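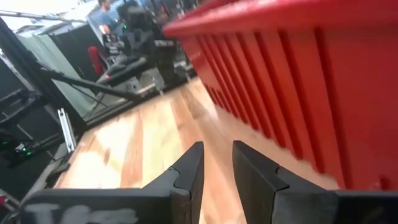 Red ribbed container on the plank surface, ribs running from rim to base.

Notebook, July, entry 19

Started 09:40. Task for the morning: decide whether the red ribbed type goes forward as the standard container for the Cladevholm store, or whether we stay with the smooth-sided grey ones from Mazurek.

Rim first. The red one has a thick rounded rim, comfortable to lift by when full. The Mazurek rim is thin and turned outwards, and two of ours have split at the corner. No splits on the red type after 13 weeks in the Nallia bay, though the load there is light.

Ribs. Evenly spaced, vertical, full height. Good for stiffness, bad for labels. Paper labels bridge the grooves and lift at the edges within a day or so. Tried a tie-on tag through the handle instead – works, but it swings round and faces inwards half the time. Cleaning is slower too. Dust settles in the grooves and a flat cloth misses it. A stiff brush run top to bottom does the job.

Load test. Put 267 N on the long side at mid-height, held for ten minutes. Bowed 19 mm, came back to straight. Smooth type at the same load bowed far more and kept a slight set. Did not go higher, as the clamp was creeping.

Outside length 453 mm at the rim. Check this against the shelf drawing from Sallska before ordering anything. The drawing gives the clear opening between uprights but does not say whether the fixing bolts are included.

Floor marking. Dragged a loaded one along the planks, with the grain and then across it. With the grain, nothing. Across, a faint line at each seam, gone with a damp cloth. Might be different with grit underneath – not tried.

Light is strong on the boards in the morning and the glare makes the fine scratches hard to judge. Repeat the floor check after 15:00.

To do:
Tag holder that stays facing out
Ask Sallska about bolts
Second load test with the better clamp
Brush for the store, long bristle

Stopped 12:15.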